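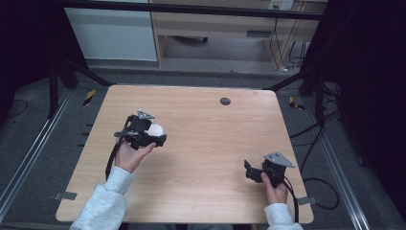 Cold Prep Cook, Part Time (Ref. 924)

Bedia Lunch Kitchen, Osbridge
Posted 7 May 2025
Open until filled

Bedia is a small commercial kitchen that makes salads, sandwiches and box lunches for offices and schools in Osbridge and Girstead. We don't have a dining room or a counter. Everything we make goes out in the van by late morning. We are looking for a cold prep cook to join the morning crew, starting in August when the school orders come back.

What the job is

You would work at the cold end of the kitchen. Most of the shift is washing, peeling, slicing, mixing and packing. On a normal school day we send out 103 box lunches plus the office trays, and the cold end handles nearly all of it except the soup and the roasted items.

Regular tasks:

Wash and dry greens, cut vegetables to the sizes on the prep sheet
Make egg salad, tuna salad, slaw and two dressings from our recipes
Boil, cool and peel eggs for the salads and the box lunches
Slice bread, build sandwiches, wrap and label
Keep the allergy orders separate and sign them off on the clipboard
Check in the produce delivery and send back anything that isn't usable
Clean down your station and mop your side before you leave

The prep sheet is written the afternoon before and hangs by the walk-in door. If something on it doesn't make sense, ask before you start cutting. The recipes are by weight, so you will be on the scale a lot. We do not change the recipes to suit the day because the labels have to match what is in the box.

Hours

Early mornings, five shifts a week while schools are in session. The cold crew is in before the hot side and is usually done shortly after noon. There is less work during school breaks, and we will tell you ahead of time what the break schedule looks like. If you need the same hours every week of the year, please think about this before applying.

There are 3 people on the cold crew now and you would be the fourth. One of them will be your trainer for the first few weeks. You will work every station before you are given one of your own.

Eggs, since people ask

A good part of the morning goes to boiled eggs, and applicants tend to be surprised by how much. They are peeled by hand. Whole eggs for the cobb boxes need to come out clean, and the ones that tear go into the egg salad. Eggs for the boxes are sliced on a small hand slicer, and the slicers get washed between batches. If repetitive work on your feet bothers you, you will find this part of the shift long.
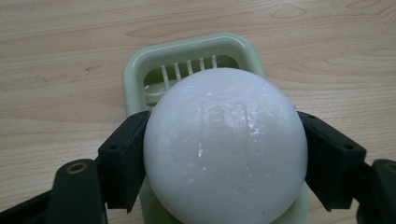
Sérgio Baptista adds that the peeling goes faster once you stop rushing the cooling, and that he would take a slow, tidy person over a fast one at that station any day. He also asks that applicants be told the radio stays off until the allergy orders are packed, so that people can hear each other read the labels back.

What we need from you

You should have worked in a kitchen of some kind before. A school cafeteria, a deli, a hospital or a church kitchen is fine. You need to be able to:

Arrive on time, early in the day, without reminders
Use a chef's knife safely and keep it sharp
Read and follow a written recipe in English
Lift a full case of produce and work standing up
Get a county food handler card before your first shift (we pay the fee)

Helpful but not required: a driver's license, experience with allergy procedures, Spanish or Portuguese.

Pay and the rest

Paid hourly, every 2 weeks. The rate depends on experience, and we will tell you the figure on the phone before you come in, so you don't waste a trip. You get a meal each shift, aprons and laundry for the aprons. Buy your own non-slip shoes. There is parking behind the building off the alley. The Girstead bus stops close by, but check the first departure of the day, as it is too late for some of our shifts.

How to apply

Send a short note saying where you have worked, what you did there and when you could start. A resume is fine but you don't need one. Put Ref. 924 on it. Mail it or drop it at the side door of the Oksanen Building in Osbridge, in the box marked Bedia. Please don't come by during the morning, when we can't stop to talk. Afternoons are better.

If we think it might be a fit, we will call you and set up a paid trial shift. Bring your own knife if you like it better than ours. We reply to everyone, including the people we don't hire, though it can take us a little while at the end of the school year.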